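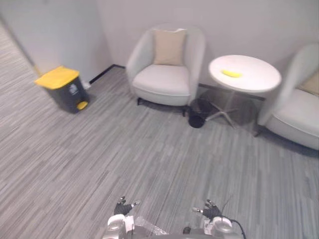
Tuster (robot)

Tuster is a two-armed household robot assembled in a shared workshop in Braltport. It is built for light tidying in furnished rooms: picking up small items, carrying them a short way, and placing them on tables or low racks. The build is run by members of the Flevness workshop, who maintain the parts list and the control software.

Design

The arms are mounted on either side of a central body and end in black or dark-fingered hands with separately jointed fingers. Power and signal lines to the hands are run outside the arm housings, which makes them easy to replace but limits wrist travel. Each wrist is rated by the builders for 3 hours of continuous work before a cooling break.

Control is handled by Mendoza, a program written for the project. It divides each task into four stages – approach, contact, lift and release – and stores the joint positions for each. A stage can be rerun on its own without restarting the task.

Test area

Trials are held in a carpeted lounge with pale walls. The seating consists of off-white tub-style armchairs with beige pillows, grouped at a round white side table. A pedal bin with a yellow lid stands near the corner. Glossy surfaces such as the tabletop were a known source of depth errors in early versions of Mendoza, and a filter was added in September to reduce them.

Footwear task

The footwear task uses light grey slides on a low rack with a wooden board and a black metal frame. The robot inserts the fingers of one hand into the toe opening and lifts the slipper by its strap, while the other hand stays clear of the rack. The strap grip replaced an earlier pinch grip on the sole, which failed in 6 of 17 logged attempts.
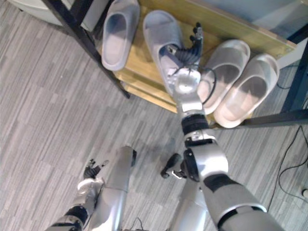
Limitations

Tuster does not sort footwear into pairs. Cable slack at the hand must be checked before each session, and the fingers have no waterproofing. Work on a covered cable path along the forearm is continuing.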